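About Us

Print this page | E-mail this page

Hi, I'm Remedios, and Jisurik is the little shop I started with Heino Kalniņš after we'd both spent too many years buying grippers from catalog pages and being let down by them. We try out grippers, cameras and controllers for people who pack, sort and wash things, and we tell them what we'd buy with our own money. We don't build arms and we don't sell them. We do own a lot of fingertip pads!

I do most of the hands-on work and all of the talking (you may have noticed). Heino looks after the controllers and the camera mounts, and he writes the reports, so if one of them has a joke in it, that was me sneaking in after he'd gone home.

Most of our comparing starts with hand-held grippers, the kind with a camera on them, long before anything gets bolted to an arm. I love working this way. You squeeze the handle, you feel the pad start to slide, and you know within a minute whether a finger shape is worth another afternoon. Food containers are my favorite test piece. They're slick, the corners are round, the plastic bends just enough to fool you, and clear or cloudy plastic gives cameras a terrible time. We like to try them with two grippers at once, coming in from different sides, and we don't always clean them first – a kitchen customer's containers won't be clean either.
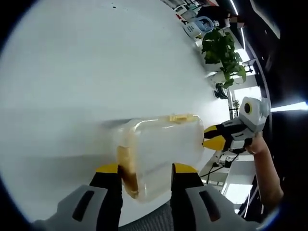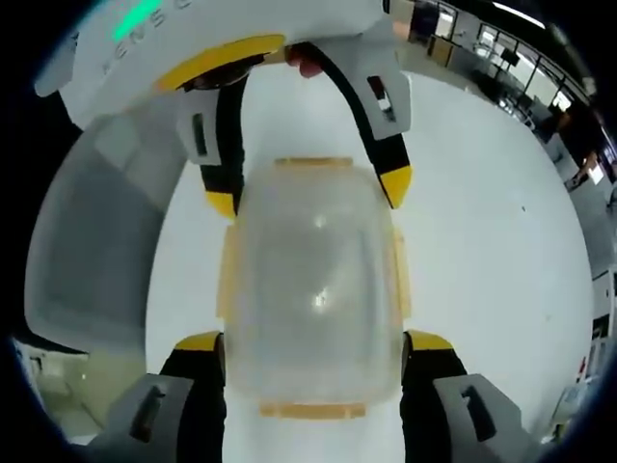
After the hand-held rounds we write down which pad and opening width we liked, and only then does Heino move things over to the arm. Our Makance arm is the slow, patient one. The Šimek controller is faster and fussier, and we've had words, it and I. Last November we ran 2717 grips for one customer, with 112 different objects from their packing line, and ended up telling them to keep the gripper they already had and change the pads. They were thrilled. Our invoice was pretty small!

A normal job takes us 30 days from the box of samples landing on our doorstep to the report going out. If you're in a hurry, ask anyway. We also rent out our Skallo camera mounts when they're not in use, and you're welcome to come by in the afternoon and squeeze a few handles yourself (bring your own awkward object, please, I'm always looking for new ones).

Comments

packline_jo: Do you test suction cups too, or only fingers?

Remedios: Only fingers for now! Heino wants a vacuum pump. I want a quiet room.

T. in dishwashing: We sent in our lidded tubs and the report was 44 pages. Read the whole thing. The part on pad wear was what we needed.

oldbolt: Softer pads wear out too fast in our place. Would like to see numbers on that by material.

Contact Jisurik | © Jisurik, all rights reserved | Back to top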